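Keep the Jumper, Skip the Sale

I have bought very few clothes in the last four years, and I don't miss the shops. My view is that most of us own enough to last a decade and that we should be slower to buy more. 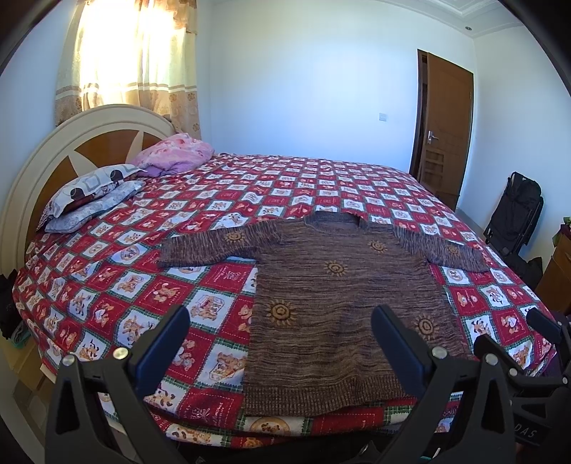
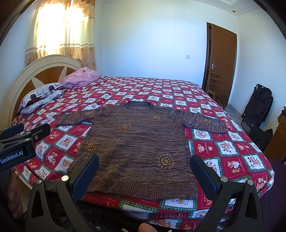 Brown knit with sun motifs, laid out on the patchwork-print bedspread.

The usual answer is that cheap clothes help people on low wages. I accept that up to a point. Children grow, work shoes wear out, and a family in Cunham with little to spare can't be told to save up for a coat that costs 200 pounds. But the people filling bags at the August sales are mostly not that family. They are people like me, with full wardrobes.

Effie Menzies ran a mending table at Cunham library for three winters. She told me the most common job was a lost button, and that many people had been ready to throw the shirt away. A button takes five minutes. We were taught to sew one on at school, and I think schools should teach it again.

Councils could help too. Ours spent 900 pounds on posters about waste last year. The same money would have paid for a good sewing machine and the hire of a room.

Heather MacAulay wrote to this page to say that mending is a hobby for those with time on their hands. Some of it is. Darning an elbow took me most of an evening and the result was lumpy. I still wear it, and it kept me from spending 60 pounds on something thinner.

I would start with one rule: before buying, take out everything you have of that kind and put it on the bed. Most people will find they can wait until next year.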